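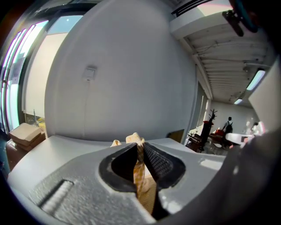
The checked one, tan and cream. Last of the fabric pile.

Ylva Blomqvist
Feb 24, 2023
Thread on sorting out the fabric, as a few of you asked how it was going after I moved everything into the front room. Long one, sorry.

Background for anyone new: when Maj-Britt Wikström gave up sewing in September she passed me her whole stash. Curtains, shirt lengths, tea towels, bits of old duvet cover. It came in bin bags and I left it in bin bags for far too long.

I weighed the lot on the bathroom scales before I started, one bag at a time. 50 kilos. I have a small flat.

First rule was no unfolding everything at once. I tried that in the autumn and ended up sleeping next to a heap of corduroy for a week. One bag open, finish it, then the next.

Sorted by what it's good for and not by colour. Colour looks lovely on a shelf but I never go looking for "something green". I go looking for something that will make a cushion back.

So the piles are: big enough for a garment, big enough for a cushion, patchwork, rags. Anything smaller than my hand goes straight in rags. I've stopped arguing with myself about that one.

The checks took the longest. Maj-Britt loved a check. There's gingham, there's a heavy brown one that must have been a blanket, and there's the pale tan and cream at the top of the thread, which I keep coming back to.

I'd like it for napkins. The pattern is quiet enough that it won't fight with the plates, and the colour should be kind to tea stains.

Someone asked about pressing before storing. I don't. It only creases again in the box, and I press before cutting anyway. Fold in half, fold in half again, roll. Rolls stand up in a box and you can see every one from above.

Boxes are Plaston, the shallow ones with a clip lid. I had 2 already and bought more. The deep ones are cheaper for what they hold but you never see the bottom layer again.

The front room gets far and away the best daylight in the flat, which is why I sort in there. By lamplight I put a navy in with the blacks and didn't find out until the next morning. Proper daylight or don't bother.

The downside is fading, so nothing stays out near the windows longer than a day. Lids on and into the cupboard before I go to bed. I lost the edge of a nice rust linen that way last year – a pale stripe all down the fold.

Washing. Everything second-hand gets washed before it goes in a box, even if it smells fine. Forty degrees, no softener. If it's going to shrink I want it to shrink now.

Musty bits get a soak in white vinegar first and then the wash. One curtain needed three goes. The lining didn't survive but the front is all right.

To Arvid, who asked about selling: I've put some of the dress lengths up already. 229 kronor for a wool piece, and it went the same evening. The cottons are slower. I won't post anything under a metre, the postage eats it.

The rags are going to Ottar Eklund for his bikes. He'll take any amount as long as it's cotton and the buttons are off.

Where it stands this afternoon: all bags emptied, bags folded and under the sink. Garment and cushion boxes labelled and done. Patchwork still needs going through again, I was too generous.

Napkin plan for the check: 40 cm squares, mitred corners, narrow hem. I'll cut along the lines of the pattern and skip the marking out. Should get six if I'm careful, and the offcuts can go in patchwork.

Thread colour is undecided. Cream disappears, tan shows a bit. Leaning tan. Will ask again when I've got both reels out next to it.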